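Home | Guides | Bench Notes | Contact

Setting up a PC teardown trial for a robot arm

Can a machine do desktop repair yet? At Carkovside we test that one part at a time, with drives and memory.

1. Lay the tower on its side and remove the side panel.
2. Set the fixture plate to the left of the case.
3. Teach the grip on the blue plastic before touching any cable.
4. Run the drive task 100 times. Log each stop by hand.
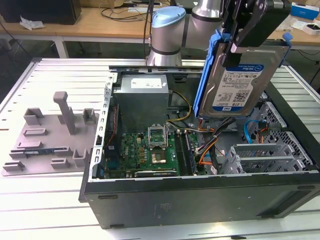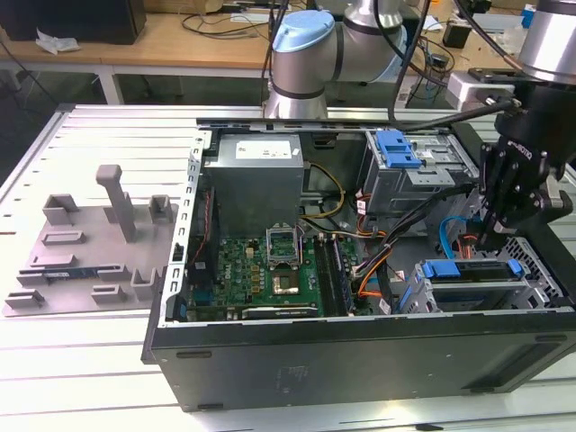
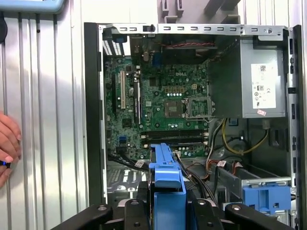
CPU socket empty, bracket raised, in all four views.

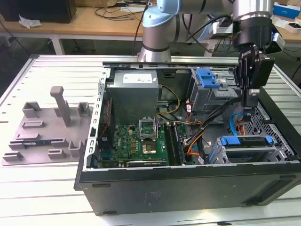 Bevan Rutherford replied that his shop at Dulldale gave up on cables after 2 weeks and kept the arm for drives only. He would not pay for one until it can plug a SATA lead in without help, and he puts that at 6 years out.

5. Score cable work separately from drive work. A combined figure hides the failures.

8 comments | 6 shares

© Hollis Bench Notes | Back to top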